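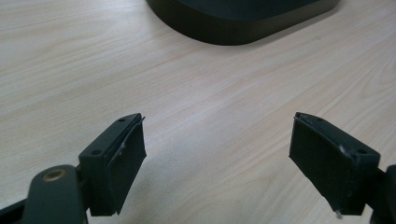 Kelex open day, Fustholm

I went to the Kelex open day expecting to be sold something, and I was, though it took them until after the coffee. Kelex make desks and tabletops for offices and schools. They open the works once a year, and this August 2019 visit was my first. My firm is due to replace its desks in October and I had been told to go and look.

The car park was full by ten. You sign in, you get a sticker, and you wait in a corridor lined with certificates. Then a group of us was taken through the sawing hall, which was switched off. I can see why they do that with visitors walking about, but it does mean you are looking at parked machinery while someone shouts at you out of habit. We were told the line can turn out 300 tops in a shift. I have no way of knowing if it does.

The finishing room was better. It was running, it smelled of oil, and the two people working there seemed happy to be asked things. I asked how long a top has to rest before it is packed and got two different answers.

After that came the showroom, which is where they would like you to spend your time. The range they are pushing is called Unden. It is a very pale finish, nearer cream than beige, with the grain left to show. I will admit that it looks good. The grain is soft and wavy and wanders across the top at a slant, with a few faint darker streaks, and it does not shout at you the way some of the orange stuff does. Under flat lighting it goes rather washed out, and my office has nothing but flat lighting.

My doubts are about use. Everything in the showroom had been wiped that morning and not one desk had a mug on it. I asked what coffee does to a pale top if it is left over a weekend and was told it "should come up fine". Should is doing a lot of work there. I asked about marks from heavy things left standing in one place for a year or two, and was shown a leaflet. The leaflet covers sunlight.

The price is 223 pounds for the top alone, before legs, before delivery. The Parsons top we have now cost a good deal less, and it is ugly and has had all sorts spilled on it and dragged over it - and there is still nothing wrong with it apart from being ugly. The Kelex people were polite about Parsons in a way that suggested they had practised.

Lunch was a roll and an apple. The talk afterwards was billed as 30 minutes and ran well over, mostly slides of offices in which no one appeared to work. I left before the questions.

Getting there: the 39 bus stops at the end of the lane and then it is a dull walk with no pavement. Drive if you can.

I have asked for a sample piece of the Unden finish to keep at work until October. They said they would post one. I plan to leave a wet cup on it.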